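The Great Photo Sort, or what I did with my April

Filed under: home, old stuff, rambling
14 comments

So I finally did the photos. If you've been reading this blog for any length of time you know I have been threatening to do the photos since before we moved to Plarkport, and probably before that too. It was on the list on the fridge. It was on the list that replaced the list on the fridge. Well, it's done, or done enough that I'm allowed to write about it, and a few of you asked how I went about it, so get a coffee because this is going to be a long one.

First, the size of the thing. When I got everything into one folder and threw out the obvious doubles, I had 1463 pictures that I wanted to keep and had never once put in any kind of order. I know people with ten times that on their phone from one vacation! But these were from everywhere. Old memory cards, discs with my mother's handwriting on them, email attachments, a shoebox of prints that I scanned over the winter, and one folder called "New Folder (2)" that had an entire Christmas in it.

The oldest digital ones are from 2000. We had a camera that weighed as much as a can of soup and ate batteries like candy, and everyone in the family was so proud of it that we took pictures of absolutely nothing. The lawn. The mailbox. The dog's back end as it left the room. I have more photos of our old kitchen counter than of my grandmother, and I would trade every one of those counters for one more of her, but then I got to looking at the counter. There's her blue bowl. There's the radio with the coat hanger for an antenna. I kept all the counters.

That was the first thing I learned, by the way. I went in planning to be ruthless. I'd read all the advice, you know, keep the best one of each group and delete the rest, and that works great on pictures from last summer. It does not work so well on old ones. The picture where everybody is smiling at the camera is fine, but the one taken right before it, where my aunt is fixing my collar and my cousin is trying to get out of the shot, that's the one I kept going back to. So I loosened up the rule. Anything older than 10 years got to stay unless it was pure blur. Newer stuff had to earn its spot.

How I sorted. I tried it by person first, and that was a mess, because people insist on standing next to each other. Then I tried by event and got stuck on whether a cookout is an event. In the end I went by place. Every picture was taken somewhere! The house on Amundsen Street has its own folder, the lake has its own folder, each apartment has its own (even the awful one with the carpet), and Plarkport has a big one that's still growing. Inside each place it just goes by year, or by my best guess at a year. You would be surprised how much of your life you remember by address. I can't tell you what happened when I was nine, but I can tell you everything that happened in the upstairs hall on Amundsen Street.

For the guessing I got pretty good at clues. Couches are good. Curtains are better. Haircuts are the best of all, though I'd warn you that my father had one haircut from the time he left school until he retired, so he's no help. Cars in the driveway are excellent if your family kept them a normal length of time. Ours did not. The brown station wagon covers so many years that all it tells me is "before I could drive."

I used a program called Gisar for the tagging, mostly because it was already on the computer and I'm too stubborn to learn another one. It's fine. The search is slow, and it has this habit of jumping back to the top of the list every time you change a date, which I complained about out loud, to an empty room, for most of a month. But it writes the captions into the picture file itself, and I wanted that very much. My mother's captions were on the backs of the prints, and they traveled with the prints, and that's the only reason I know that the man with the accordion is not related to us.

Speaking of captions, please write them. I don't care how. I typed mine at night after supper, a few at a time with the TV on low, and it was the nicest part of the whole project. At first I was doing them like a museum, full names and so on, and they were so boring I could hardly stay awake. Then I started writing what I'd say if you were sitting next to me. "This was the day the cake slid." "She hated this dress and wore it anyway because I asked." Much better. I called my mother for the ones I couldn't place, and those calls ran an hour at least. I'd ask her who was on the porch and she'd start in on who built the porch, and off we went. I took notes on the backs of envelopes and now I've got a stack of envelopes to type up, so I guess that's the next project, help.

The scanning was dull, I won't pretend it wasn't. I put on ball games and audiobooks and did a handful at a time. My advice is to wipe the glass way more often than you think you need to. I did the whole lake folder with a hair on the scanner, and there is now a hair floating over the water in every one of our summers. I re-did the worst of them and made my peace with the rest. Also take the prints out of those sticky albums while you still can. A few of mine had really grabbed on, and I ended up using dental floss, sliding it back and forth under the corner, very slowly, holding my breath. It worked on all but one, and that one I scanned right there on its page with the yellow stripes showing.

Then there's the question of where it all lives. I keep 3 copies now. One's at home, one's on a drive at my sister's house in her linen closet, and one's online. I bring the closet one home every so often to freshen it up, and she gets a pie out of it, so everyone's happy. I used to have exactly one copy of everything and feel just fine about that, and when I think about it now my stomach drops a little.

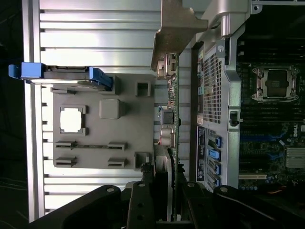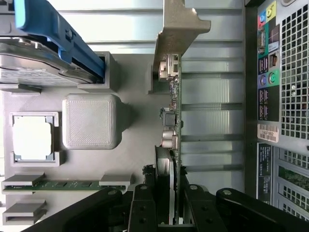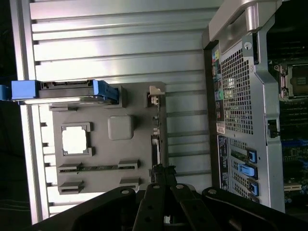

I'm a believer in paper, too. All this sorting is nice but my mother is never going to sit down and click through folders, and if I'm being fair neither am I. So I picked out the ones I loved best and had them made into a book by Liden, the little print shop down by the ferry landing. They asked me if I wanted glossy and I said yes, and then I changed my mind in the parking lot and went back in and said matte. I'm so glad I did. You can hold it under a lamp and there's no glare, and it doesn't show fingerprints, and in my family there are going to be fingerprints. It's got a plain gray cover with just the street name on it. I left the last few pages blank so people could write in it, and my uncle has already used up one of them arguing with a caption. (He says the cake didn't slide, it was pushed.)

A couple things I'd do differently, for anyone who's about to start. I would do the naming before the sorting. I moved everything around first and then renamed, and I got lost over and over and put one whole Thanksgiving in the wrong house. I'd also set a stopping time every evening. Old pictures are sneaky, you sit down at eight to do one envelope and suddenly it's midnight and you're sniffling over a picture of a garden hose. And I'd have called my mother sooner. She was ready to talk about it years ago, I was the one who kept saying after the holidays.

What I haven't done is the video tapes. There's a box of them in the hall closet, the small kind that need an adapter, and I don't have the adapter, or the thing the adapter goes into. If any of you know a decent place that does transfers and won't lose them in the mail, leave me a note in the comments. I'd rather drive somewhere and hand them over a counter if I can.

Next week it's back to the garden, I promise. The peas are up and so are the slugs.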